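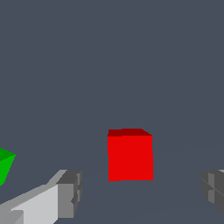

A reader in Oprea wrote to me after my last column that a market hall without a market is only a roof, and that the town should stop paying for a roof. She wants the hall at Brorano taken down and the ground sold for apartments. The letter was polite and well argued, and I have been thinking about it for most of March. I still do not agree with her.

The hall was built in the years when every town of our region wanted one. The farmers stood then on the open square, in the mud, and the meat was sold from carts. A covered hall with drains and running water was a question of health first, and of pride second, but the pride was strong. One sees it in the height of the entrance, which is much higher than any farmer with a basket could need. One sees it also in the brick, laid in two colors up to the line of the roof, where few people ever look. The town had at that time fewer inhabitants than today, and it was poorer. It built anyway.

When I moved here, the hall had still ten stalls in use. I bought there potatoes, honey and once a pair of winter boots. Then the supermarket opened on the road to Ilden, and the stalls went one after another. The last was the woman with the pickled cabbage. Since she left, the doors are open only for the blood donation and for the sale of used bicycles. The heating is off. I understand very well why a person who pays taxes looks at this and asks what it is for.

My answer begins with the size. The hall has a floor of 700 square meters with only two rows of columns, and there is no other room like it in the town. The school gymnasium is smaller and belongs to the school. The cultural center has chairs that are fixed to the floor. If we take down the hall, we will not build such a room again. I say this with some certainty, having read the plans that the town has ordered in the last years. All of them are for offices, parking and apartments, and the largest shared space in any of them is a lobby.

The reader points to Cerko, where the old hall was removed and the square became, in her words, clean and useful. I went there by bus to see it. It is clean. There are benches made of concrete and a row of young trees, and around them stand buildings of five floors with a bank and a pharmacy at street level. I stayed from ten in the morning until after lunch. People crossed the square in a diagonal line, quickly, on the way to somewhere. When the rain started, the only place to stand was under the sign of the bank. I do not want to be unfair to the architects, who did what they were asked. But the town lost the one place in the center where a person could be dry without buying something.

There is the matter of money, and I do not want to hide from it. The roof must be repaired, and the estimate is not small. A petition to keep the hall has 469 signatures, and signatures do not pay for slate. I would not ask for a full restoration. Much damage was done to such buildings by people who loved them too much and could only imagine two conditions, ruin or perfection. Let the town repair the roof and the gutters, make the toilets decent, and leave the walls as they are. The paint is ugly. It can stay ugly for another generation.

Then let the hall be rented cheaply, by the hour, and with few rules. In Oprea itself, where my reader lives, the former tram depot is used in this way. I was there for a chess tournament with nearly 300 players, and in the next bay some people were repairing a boat. The depot is cold and the echo is terrible. It is also full on most evenings, and I did not meet anyone who proposed to sell it.

I think the real disagreement between us is about what a public building owes to us. For my reader, it must have a purpose which can be written on the door, and when the purpose ends, the building ends also. This is a clear way of thinking and I respect it. But the people who built our hall gave it tall windows and a good floor, and they did not put the word "cabbage" over the entrance. They put the name of the town. I read it as permission to use the hall for things which they could not know.

The council will discuss the roof before the summer. The meeting is open, it begins at six in the evening, and there are usually many free chairs. I hope that my reader will take the bus and come, even if she speaks against me.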